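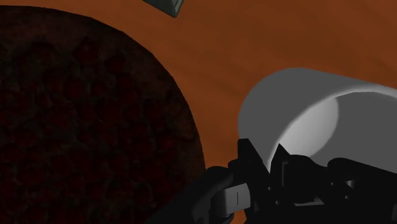 Astuces d'atelier : la cuisine simulée
Club de robotique de Middale, fiches pratiques

Préparer la table
Placez d'abord les gros objets, la pizza puis la vaisselle. Une petite pièce posée en premier finit souvent coincée sous le reste au chargement. Gardez un couloir libre entre la pizza et le gobelet, sinon les doigts accrochent la croûte à la descente.

Gobelet couché
C'est l'exercice d'avril. Un gobelet debout se prend par la paroi. Couché, il roule dès qu'un doigt le touche de côté. Deux façons de faire :
– un doigt dans l'ouverture, l'autre à l'extérieur, en serrant lentement ;
– prise par-dessus, au milieu de la paroi, pince ouverte au maximum.
La première marche mieux avec notre pince. Ottavio Sanna préfère la seconde et l'a gardée dans son programme Draris.

Repérer l'ouverture
Quand la pince passe devant le bord, la caméra perd une partie du cercle. Relevez l'orientation du gobelet avant l'approche et enregistrez-la. Ne la recalculez pas pendant la descente.

Couleurs sombres
Une pince noire devant une pizza presque noire se détache mal. Montez la lumière d'ambiance dans le fichier de scène, ou changez la teinte de la pince. Benedetta Valentini a mis la sienne en jaune pour les essais – pensez à remettre la couleur d'origine avant de rendre le projet.

Contours à facettes
Si le bord de la pizza paraît anguleux, laissez-le ainsi. Un maillage plus fin ralentit les postes de la salle 2. Le modèle de Sandro Tedesco montait à 2 742 faces ; ramené à 1 379, il se charge sans attente et les contacts restent corrects.

Frottement
Valeur trop basse : le gobelet glisse. Trop haute : il reste collé au doigt à l'ouverture de la pince. Changez une seule valeur à la fois et notez-la dans le cahier.

Avant de valider
Lancez 10 essais de suite sans toucher aux réglages. Sauvegardez la scène sous un nouveau nom, avec vos initiales. Les fichiers vont dans le dossier Wei, pas sur le bureau.

Questions : voir Ourania Konstantinidis à l'atelier.

Fiche mise à jour le 15 janvier 2019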